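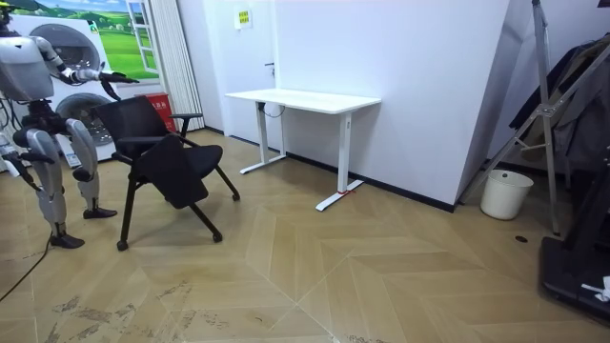
Used office chair firm Vuvel to open repair workshop in Minitz

Office furniture dealer Vuvel will open a repair workshop in Minitz in March, taking over a former carpet showroom on the Lurkadum trading estate.

The company, which buys desks and chairs from businesses that are moving or closing, has until now sent its repair work to a contractor on the coast. It said the new workshop would let it mend more chairs and sell them locally, and that the public would be able to bring in their own for the first time.

Planning officers approved the change of use without a hearing. The building has stood empty for 3 years and needs a new loading door and work on the drains before it can be used.

Smaranda Roman, managing director of Vuvel, said the cost of moving chairs back and forth had become hard to justify.

"A chair comes in with a failed gas lift, and the part is cheap," she said. "Then we put the chair on a lorry for two hours, wait for it to be fixed and bring it back again. By the time it's on the shop floor there is very little left in it for us, and the customer is paying for diesel."

The workshop will start with seven staff, three of them moving across from the company's warehouse. The remaining posts will be advertised locally, and Ms Roman said applicants would not need a background in upholstery. New starters will be paid while they train.

Most of the work will be on ordinary swivel chairs. According to the company, the faults it sees most often are sinking seats, worn castors, split armrest pads and backrests that no longer lock. Torn fabric can usually be replaced. Cracked bases are not repaired, and those chairs will be stripped for parts and the metal sold for scrap.

Stela Nedelcu, who will run the workshop, has worked in furniture repair for 20 years and trained as an upholsterer before moving on to office seating. She said many chairs were thrown away with only one thing wrong with them.

"People think the chair has had it when it starts to sink," she said. "The foam is fine, the fabric is fine, the tilt works. You change the cylinder and it goes back under a desk for years. The trouble is that some of the cheaper makes are put together so you can't get the old one out without damaging the base."

She said she would like to see makers supply spare parts for longer. For older models the workshop will rely on parts taken from other chairs, which will be cleaned, labelled and kept on racking at the back of the building.

Members of the public will be able to drop off chairs at a side entrance on weekday mornings. There will be a fixed charge for a gas lift or a set of castors, and other jobs will be priced after an inspection. Anyone who decides not to go ahead can collect the chair or leave it to be used for parts. The company has not yet published its prices.

The plan has been broadly welcomed by other businesses on the estate, although some are worried about parking. The access road is shared with a tile merchant and a bakery supplier, and vans already queue at the junction early in the morning.

Marius Vasiliu, who manages the tile merchant, said he had no objection to the workshop but wanted deliveries kept away from the busiest part of the day.

"We've got trade customers turning up from half past six," he said. "If there's a furniture lorry trying to reverse in at the same time, everything stops. They've told us they'll take deliveries after 10am, and if they stick to that I can't see a problem."

Vuvel confirmed that it had agreed to the later delivery times. It has also said that noisy work, including stripping down metal frames, will be done with the doors closed. A condition attached to the planning permission limits working hours to between 8am and 6pm.

The council's waste service hopes the workshop will reduce the number of chairs left at the household recycling centre. Mixed materials make them awkward to deal with, as the foam, fabric, plastic and metal all have to be separated by hand, and many end up being disposed of whole.

Conceição Torres, a waste officer at the council, said the rise in home working had changed what people brought in.

"We used to see office chairs mainly from small firms clearing out," she said. "Now it's households. Somebody bought one in a hurry to use in the spare room, it wasn't very good, and they've replaced it. A fair few of them could be used again if there was somewhere to take them."

She said staff at the recycling centre would be given leaflets to hand out once the workshop opened. The council is not putting any money into the project.

Refurbished chairs will be sold from Vuvel's existing shop on Vandenberghe Street and from a small display area at the front of the new building. Each one will carry a label showing which parts have been replaced, and repairs will be covered for 2 years. The company already supplies several schools and a dental practice in the town, and said it expected most sales to go on being made to small employers.

Elli Lappalainen, who rents desks to self-employed workers above the old post office, bought her chairs from the company when she opened. She said the price had mattered most at the time, but getting them repaired had been slow.

"One went off with a broken arm and I didn't see it again for seven weeks," she said. "I had someone sitting on a dining chair. If I can put it in the back of the car and drive it down the road, that will be a big help."

Work on the drains is due to start first, followed by the loading door. The access road will stay open, but the footpath beside the building will be closed for part of the work and walkers will be directed round by the bakery supplier's yard.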